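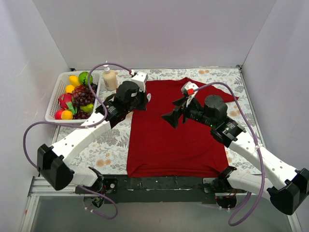 论坛 > 媒体从业 > 活动与直播制作 > 线上圆桌把现场环节搬上网,大家怎么控时间?

搜索本版 输入关键词 高级搜索

线上圆桌把现场环节搬上网,大家怎么控时间?

楼主 纸杯半满
发表于 2020年4月3日

先说下背景。我在一家做行业新闻的小媒体,平时一半时间写稿,一半时间做线下对谈活动,从拉嘉宾到写主持词到盯台口都是我。原本这个月有一场关于城市公交的圆桌,场地定了,茶歇都订了,现在全部改线上。领导的原话是“流程照旧,换个地方播而已”。我听完就想把电脑合上。

昨天晚上拉着嘉宾彩排了一遍,乱七八糟。开场主持人念介绍就念了好久,四位嘉宾的头衔一个比一个长,念到最后一位的时候,第一位已经低头看手机了(镜头里看得清清楚楚)。然后进正题,大家又特别客气,你让我我让你,让完两个人同时开口,再同时道歉。线下我在台口举个牌子就能解决的事,线上完全抓瞎。

想问问做过的朋友:

一、嘉宾介绍到底念不念全?
二、提问环节是放最后,还是穿插着来?
三、主持人和导播之间你们用什么沟通?我们现在是微信,主持人一紧张根本不看。

拜谢!

2楼 老槐树下修话筒

介绍千万别念全。我们给主办方做过一套线上的,嘉宾简介全部放到报名页面,主持人只说名字加一句话,这句话必须跟今天的话题有关。什么曾任什么兼任什么,观众三天前就能在页面上看到了,想看的自己会看。

嘉宾会不会不高兴?会有那么一两个。提前打个电话说清楚就行,我还没碰到为这个翻脸的。

3楼 阿芥

不太同意楼上。你说的那种是观众本来就认识嘉宾的场子。我们做地方话题,请来的经常是街道的、公交公司的、搞研究的,观众根本不知道这人是谁,凭什么听他讲。一句话介绍完,弹幕里全在问“这谁啊”。

我的做法是开场只报名字单位,等第一个问题抛给他的时候,主持人再顺带讲一句他做过什么。比如“您当年跟过Plestdale那条线的改线听证,当时居民反对得最厉害的是哪一段?”介绍和问题揉一块儿,听着也自然。

4楼 老槐树下修话筒

回3楼:你这个其实跟我说的不矛盾啊,也是一句话,挪了个位置而已。不过我承认揉进问题里更好,前提是主持人得有这个本事。我合作过的主持人里,一半是稿子上写什么念什么,你让他揉,他能把问题揉没了。

5楼 夜班字幕员

说控时间吧。我做字幕的,直播也跟过不少,说点幕后看到的。

超时基本都超在头一个问题上。大家刚上来,都准备了一肚子话,第一位嘉宾讲十分钟,后面的人一看,哦原来可以讲十分钟,那我也讲十分钟。所以第一个问题一定要给最会说短话的那位,给大家打个样。座次、资历统统靠边。我知道这在单位里不好操作,反正我每次都提,采不采纳看命。

6楼 Wesel来的小柯

+1 楼上说的第一个问题!!

我在Wesel这边给一个德语节目打过下手,制片人叫Yeison Escobar,特别瘦一个人,脾气很急。他有个规矩,开播前跟每位嘉宾单独通2分钟电话,别的都不聊,就问一句“今天你最想让观众记住哪句话”。对方要是两句话还说不清楚,他就把这位往后排。后来我自己做也一直这么干,很好用,而且嘉宾经过这一问,自己心里也收拢了。

另外他从来不让主持人说“最后请大家各讲两句”。一说这个就完了,没有人真的只讲两句。

7楼 纸杯半满(楼主)

天哪,我的主持词最后一段就是“最后请各位各讲两句”……马上去删。

阿芥说的揉进问题里我很想试,就是我们主持人是编辑部的老师,平时采访很厉害,一开镜头就变得特别端正,像在念通知。有没有办法救?

8楼 阿芥

别给她逐字稿。真的,给提纲,每个问题就写关键词。有稿子在眼前谁都会念。我们那位主持也是,收了稿子以后第一场磕磕巴巴,我在后台手心全是汗,第二场就像个人在说话了。

9楼 制片不制药

我唱个反调,别一上来就收稿子。第一次做线上,变量已经够多了,网络、声音、嘉宾家里的小孩和狗,你再把主持人的稿子拿走,是嫌自己命长。

我建议这一场稿子留着,但改成口语,改完让主持人自己读一遍,凡是读着别扭的让她自己动手改。改过的就是她的话了。下一场再谈提纲。

还有提问环节,我坚决主张穿插。放最后的结果就是前面一超时,提问直接被砍,观众在评论区等了一个小时,心都凉了。去年10月我们做一场线下的就栽在这儿,台下一位大爷举着手一直举到散场,后来还写了信来,我到现在都记得。

10楼 老槐树下修话筒

穿插我反对。穿插要有一个专门的人盯着评论区筛问题,筛完整理成一句人话再递给主持人。楼主那边明显人手不够,又当导播又筛问题,两头都顾不好。

人少就老老实实提前征集,报名的时候加一栏“想问什么”,你挑好写进流程里。看起来像互动,心里也有底。

11楼 制片不制药

提前征集的问题都很假。什么“请问您如何看待未来发展”,这种你念得出口?

12楼 老槐树下修话筒

十条里总有一条能用的。再说你现场筛出来的就真了?评论区一多半在问有没有回放。

13楼 夜班字幕员

两位别吵哈哈。折中一下,征集的垫底,现场有好的就换上去,没有就用垫底的。我跟过的那几场差不多都是这么弄的。

补充沟通方式:别用微信。用一个共享文档,字号调到最大,主持人开在第二块屏幕上,导播往里打字,打完一条删一条,屏幕上永远只有一句话。“收”“下一题”“请三号”,就这么短。主持人余光扫一下就知道。微信那个消息一多就往上滚,她哪找得到。

记得把文档的拼写检查关掉,满屏红线很吓人。

14楼 Kushwaha的邻居

潜水很久冒个泡。我是嘉宾那一边的,在Genstead做公共事务,被请去讲过几回。从我的角度说,最难受的是不知道自己还有多久。你们觉得嘉宾爱超时,有时候是真的没概念,在家对着电脑讲话,没有台下的反应,越讲越慌,越慌越讲。

有一次主办方在开场前告诉我“你的部分一共三次发言,每次讲到差不多了,主持人会点头”,就这么一个约定,我那场讲得特别舒服。所以请跟嘉宾也约个暗号吧,别光顾着主持人。

15楼 Wesel来的小柯

点头这个好!记下来了。不过要确认嘉宾那边能看见主持人的画面,有的人开了演讲者模式或者把窗口缩到角落里,你头点断了他也看不见(别问)。

16楼 纸杯半满(楼主)

回来汇报一下,刚跟主持老师开完会。

定下来的:嘉宾简介全挪到报名页,开场只报名字和单位。第一个问题给公交公司那位,他昨晚彩排讲得最短。稿子先留着,老师自己在改,已经把我写的“众所周知”全划掉了,有点受伤。共享文档今晚试。跟嘉宾约了点头,她还说要再加一个摸耳朵,表示请长话短说,我有点担心大家会笑场。

没定的是提问。我本来想穿插,听10楼一说又怕了,我们导播加上我总共2个人,字幕都没有。报名表已经发出去了,现在再加一栏的话,之前报过名的要不要单独发邮件?

17楼 老槐树下修话筒

发。邮件写短点,就一句“您有什么想问的请直接回复”。别再放链接让人家点进去填,回复率会掉一大截。

18楼 制片不制药

支持发邮件。但你现场也留个眼睛看评论,真有好问题就用13楼的办法换上去,别浪费了。

摸耳朵那个建议取消,我听着都想笑。

19楼 阿芥

我倒觉得摸耳朵挺好的,笑场也比冷场强。彩排再过一遍就知道了,楼主今晚还排吗?

20楼 纸杯半满(楼主)

排,晚上11点,嘉宾里有一位只有那个点有空……先去写邮件了,谢谢各位!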